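Buenas prácticas para validar una tarea en simulación antes de pasarla al robot real
Foro › Robótica y automatización › Normas y procedimientos
Etiquetas: simulación, validación, fregadero, documentación

Llevo desde enero peleándome con una tarea de cocina en simulación: el brazo tiene que dejar piezas de vajilla en un fregadero de dos senos y volver a reposo. En la última tanda salieron bien 555 episodios seguidos y mi jefe, hombre de fe, quiere pasar ya al brazo de verdad. A mí me da cierto reparo, más que nada porque el brazo de verdad rompe platos de verdad.

Lo que busco es saber si hay alguna norma o al menos una lista decente de lo que debe quedar documentado antes de dar el salto. En Hollau tenemos un procedimiento interno que ocupa una página, y media página es el logotipo.
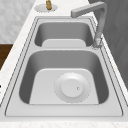
La encimera es de mármol blanco, el fregadero de acero y el grifo no se mueve. La geometría la heredé de otro proyecto, así que no pondría la mano en el fuego por las medidas. La cámara sí es mía. ¿Con qué criterio decidís vosotros que una simulación ya es de fiar?

Publicado por hollau_pruebas

Respuestas

Norma que te diga «con tantos episodios ya vale» no conozco ninguna, y desconfiaría de quien te la vendiera. La ISO 10218 trata de seguridad en robots industriales y la ISO 12100 de evaluación de riesgos. Las dos te interesan para el montaje físico, pero ninguna va a bendecir tu simulador.

Lo que hacemos nosotros, por si sirve:

Congelar la escena. Versión del simulador, modelos, masas, fricciones y semilla, todo en el mismo repositorio. Si alguien toca el fregadero, la tanda anterior deja de contar. Duele, pero se duerme mejor.

Medir lo heredado. Coge un calibre y ve al fregadero real: profundidad de los senos, ancho del separador, altura del caño. El separador es estrecho y el caño cruza por encima del seno del fondo, o sea que ahí tienes dos sitios estupendos para dejarte una pinza.

Revisar la malla de colisión aparte de la visual. Un seno que se ve hueco puede ser un bloque macizo para el motor de física si alguien usó una envolvente convexa. Mira también el filtro del desagüe: en muchos modelos es un dibujo sin relieve y luego el vaso real se queda cojo encima.

Variar cosas. 555 episodios con la misma luz y la misma posición inicial son un episodio repetido con mucha paciencia. Nosotros hacemos 2000 con posiciones, fricciones e iluminación aleatorias, y guardamos los fallos clasificados por causa.

Escribir el criterio de aceptación antes de ver los resultados – esto es lo que casi todo el mundo hace al revés, yo incluido hasta que me pillaron.

Y en el robot real, primero 100 ciclos en vacío a velocidad reducida, con la parada de emergencia a mano y la vajilla en el armario.

Publicado por prarnent

Nosotros usamos Roltix y va perfecto, nunca hemos tenido que medir nada. Le das a exportar y listo.

Publicado por nwankwo_taller

De acuerdo con prarnent salvo en lo de los ciclos en vacío, que se me quedan cortos: sin carga la pinza no te cuenta nada del agarre. Yo añadiría una segunda fase de 70 ciclos con piezas de plástico antes de sacar la loza, anotando fuerza de cierre y caídas. También apuntaría quién puede autorizar el paso de una fase a otra, con nombre y firma, que luego vienen las prisas y resulta que lo había aprobado el pasillo.

En cuanto a lo de exportar y listo, mi más sincera enhorabuena al compañero. Que guarde los tiques de los platos.

Publicado por banco_de_ensayos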